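Notes from a month of collecting demonstrations

I have been putting off writing this up because most of May went into the collecting and very little into looking at what we collected. But Toivo Partanen asked me twice for notes he could hand to the next person, so I am putting them on the blog where he can find them.

The project is called Suta. We want one policy that can handle a short list of kitchen tasks on a plain table, trained only on teleoperated examples. The first version, Nurmi, was trained on 230 demonstrations and could do one task well if you set the table exactly the way it had been set during recording. Move the board by a hand's width and it reached for the old spot. Kimutai Mwaipopo, who wrote most of the training code, looked at the episodes and said the model had learned the table. I think he was right.

So this time the goal was 2,000 episodes with the layout changed between every one. We ended the month with 1,409 that passed review. I will get to the rest.

The wrist camera is the view I trust most when I go back over an episode. It shows what the policy will have to work with when it gets close, and it shows mistakes the overhead view hides. I had been starting a lot of episodes with the arm too far from anything, which gave us long stretches of bare table. After the first review I started closer in, with at least part of an object in view.

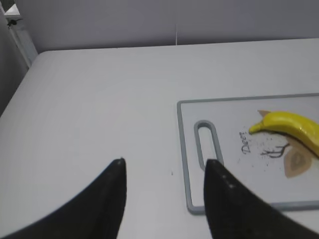 Wrist view with the jaws open, cutting board and banana off to the right.

The cutting board has been more useful than I expected. It has printing on it, including the word "Deer" running up the side, and dark specks scattered over the surface. Kimutai wanted to swap it for a plain one. I argued for keeping it. A printed board is what a lot of people have at home, and if the policy gets confused by a drawing I would like to know now. We settled on keeping it in for half the sessions and taking it out for the other half, and I write down which is which in the session log.

Some things I changed along the way, in no particular order.

I stopped correcting my own bad approaches. Early on, if I came in crooked, I would back out and throw the episode away. Now I recover and keep going, and the episode stays if the task gets finished. The clean runs all look alike, and a policy trained on them has no idea what to do once it drifts.

I write the task sentence before I touch the controls. When I wrote it afterward, I described what I had done, and the wording wandered. Toivo found seven different verbs for the same motion in one afternoon of my labels.

I quit recording after lunch when I could help it. My afternoon episodes are slower and have more small pauses in them, and the pauses show up in the trained policy as hesitation. The last hour before noon was usually my best.

Layout changes took longer than driving the arm. We tried a script that picked positions at random, but it kept putting things where the arm could not reach, so I went back to placing them by hand and checking a printed grid at the end of the day for spots I had been avoiding. I avoid the near edge. I had not known that about myself.

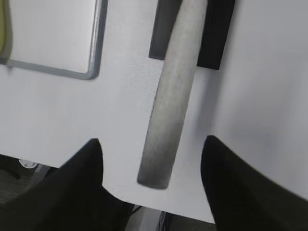
Near edge of the table, with the end of the gray rod between the fingers.

Episodes close to the edge are harder to drive. I go slower there, and I lose my sense of height with so much going on past the end of the table. They are also the ones we have the fewest of, so I did a full morning of nothing else. More of those got rejected than any other batch – mostly for timeouts, a few for the operator (me) bumping the table.

The rest of the rejects were duller. A batch from Plurkodberg, where Toivo has the second setup, came in with the gripper state logged one step behind the video. He thinks he can shift it back in software. If he can, most of those will count and we will be a good deal closer to the target.

Training on the current set starts at Brinutport as soon as Kimutai has the machine free. I plan to run the same 3 layouts that Nurmi failed on before trying anything new, and I will post the results whichever way they go. Toivo, the label guide is in the same folder as the session log. Please use the new verb list.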